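Storing Single-Issue Comics at Home

Paper from before the mid-1980s is mostly newsprint and will yellow whatever you do. The aim of storage is to slow this down and to keep the spine, staples and corners in the condition they were in when the book went into the box.

Choosing a bag

Polypropylene bags are cheap and clear. Replace them when they turn wavy or tacky. Polyester film costs more and can be left alone for much longer. Measure the book before ordering, as older issues are wider than current ones. A bag that is too tight rolls the spine. One that is too loose lets the book slide and catch its corners.
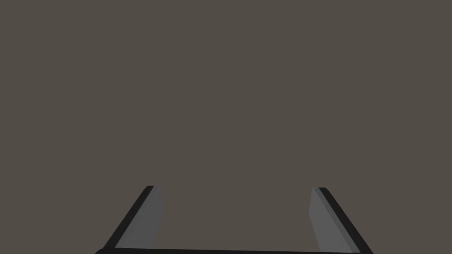
Picture credit: Leonie Trummer

Bagging and boarding

Wash and dry your hands. Slide the board into the bag first, coated side toward the back cover, then lower the book in along the board. Keep the tape on the bag and away from the opening – a strip that touches a cover on the way out will lift the ink. If you reread often, fold the flap behind the board and skip the tape.

Boards sold as acid-free are usually buffered on one side only. Swap them when you swap the bags.

Boxes

A short box is easier to lift than a long one and less likely to give way at the handles. I use the Trallen short box, which has a double-walled base. Stand the books upright and leave enough slack to slip a flat hand in at the front. In a half-full box, fill the gap with a block of foam or a folded piece of board, otherwise the books lean and take a permanent curve.

Do not stack more than two full boxes unless there is a shelf between them. Cardboard lids sag, and the weight ends up on the top edges of the books.

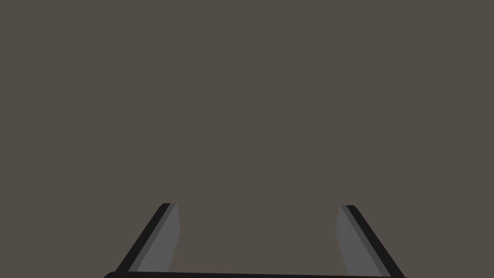

Keep the boxes off concrete floors. Two lengths of scrap lumber under each box will do, laid crosswise so air can pass. Avoid attics, garages and any wall with plumbing behind it. A closet on an inside wall is the best place in most homes.

Humidity

Put a cheap humidity gauge in the closet and read it for a few weeks before buying anything else. Steady readings matter more than a perfect figure. Silica gel packs help in a sealed plastic tub but do little in a cardboard box, and they need to be dried out again on the schedule printed on the packet.

Staples

Light rust can be left alone if it has not spread to the paper. Do not pull the staple. The holes tear, and a replacement never sits the same way.
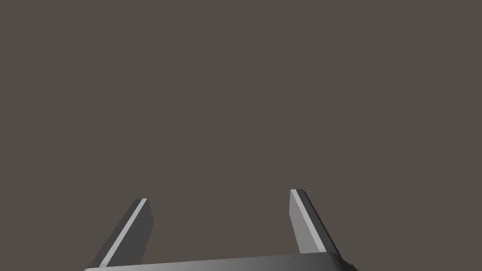 Nigel Garside writes that he gave up on silica gel after one winter and moved his run to an inside closet, where the gauge has hardly shifted. He also dates each bag on the back in pencil before the book goes in, so he knows which ones are due for a change.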